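Clakthorpe Makers and Menders Board > Workshop and Home > Furniture

Topic: White tabletops for a shared work table, yes or no?

ratwood_jen
We are replacing the big table in the back room at Hawthorne and I have been asked to pick the top. The old one is dark brown and every small screw disappears on it. I'm leaning toward white. Budget is 596 for the top, legs stay. Size is 82 inches long. Has anyone lived with a white one for a while? Mostly worried about stains.

plainbearing
Had one since December. Would buy again. You can find a dropped spring in seconds. Stains come off with rubbing alcohol if you get to them the same day. Permanent marker takes longer.

Demar82
I'll go the other way. White is hard on the eyes under bright overhead lights. We had one at my last job and people complained of headaches by mid afternoon. Light gray does everything white does without the glare. Also every pencil mark shows.

plainbearing
Glare is a finish problem. Get matte. A glossy gray top will bother you too.

Demar82
Matte holds dirt. I've cleaned both. You scrub a matte top twice as long.

ratwood_jen
The ceiling lights in there are harsh, so the glare point is fair. Does anyone have a picture of a white one with things on it? The store samples are 7 inches square and I can't tell anything from them.

oldgluepot
Picture attached. Dark items are easy to pick out against it, and that was the selling point for me.

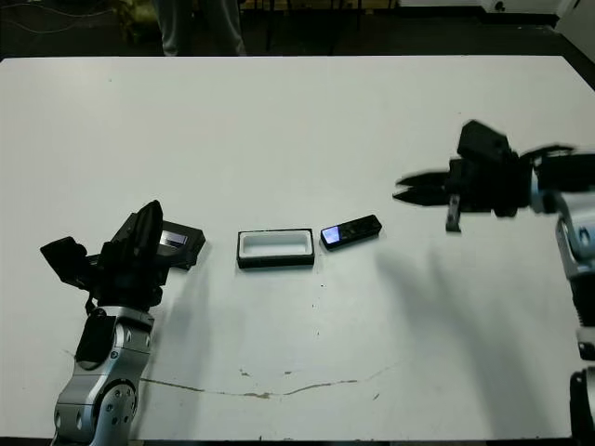 Big white top, dark parts on it.

ratwood_jen
Thanks, helps a lot. Black shows up far better than it does on our brown one.

tacksaw
Whatever color you choose, look at the front edge first. That is where tops fail. Ours was fine in the middle and chipped all along the front where people lean and drag boxes over it. Pay for a proper edge strip. I paid 60 extra and should have done it the first time.

Demar82
Agree with tacksaw on the edge. Still say gray.

plainbearing
You could put a gray mat on a white top and have both. Mats are cheap to replace when they get cut up.

Demar82
Then you have paid for a white top to cover it with gray.

ratwood_jen
Ordered a matte white one on 10th April with the edge strip. It came in under budget so I am getting one gray mat for the soldering end. Will post again after it has had some use. Does anyone want the old brown top? Pick up only, bring a second person.

tacksaw
I'll take it if it isn't warped. Sending you a message.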